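Lecture 8: In-Hand Perception and Grasp Confirmation
Course notes, Nika lab sequence 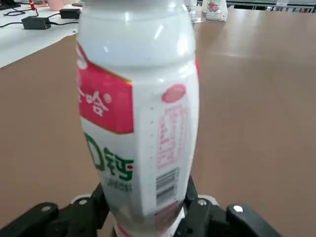
1. The problem

By the time the fingers close, the wrist camera is too near the object for the detector used during approach. The detector was trained on whole objects. At grasp distance the top of a bottle may lie outside the view, the base is covered by the fingers, and the bounding box loses its meaning. We need a separate module that runs after closure and answers two questions: is something held, and is it the item the planner asked for?

2. Holding check

Read the gripper width after the close command settles. A width at the mechanical minimum means a missed grasp. A width above it means contact with something, possibly the wrong thing. Width alone fails on soft packaging, so it is combined with a visual test.

The visual test uses a fixed mask of the fingers. The mask is computed once per gripper, from images taken with nothing in the grasp, and stored with the hand-eye calibration. Pixels between the masked regions are compared with the last frame before closure. If the wrist moves and those pixels stay still while the background shifts, the object is moving with the hand.

3. Identity check

Partial labels are the normal case. On a curved surface, one view gives a fragment: "哈" on a red panel, a cropped "D钙" in green, a pink oval logo. Full-string matching rejects all of these. Tomberg, our matching node, scores fragments against each catalog entry and adds a color term for the label panels.

Barcodes are tried first when one faces the camera. Decoding may fail from blur, glare or curvature, and a failed decode carries no evidence against the item. Do not let it lower the score.

Glossy white plastic saturates along the shoulder. Clip saturated pixels before computing color histograms, or the highlight will dominate the result.

4. Duplicates in the background

A second bottle with a similar label can stand on the far side of the table. The fragment matcher has no notion of depth and will accept text from either one. Restrict it to the region between the fingers, extended upward along the gripper axis. The held object occupies most of that region.

5. State machine

CLOSE -> CHECK_HELD -> CHECK_ID -> LIFT
CHECK_HELD failed: open, back off, replan
CHECK_ID uncertain: rotate wrist, repeat, limit 2
CHECK_ID rejected: release in place, report to planner

Rotating the wrist while holding the object does not reveal a new side of the label. It only changes the reflections and the background, which helps with glare. To see another side, the object must be set down and regrasped. The Zuccaro planner treats a regrasp as a full pick and costs it accordingly.

6. Exercise, due Thursday

Using the Mastik log reader, replay the supplied grasp sequence with the region restriction on and off. Plot the identity score for each run and explain any frame where the two disagree. Submit the plot and the configuration file.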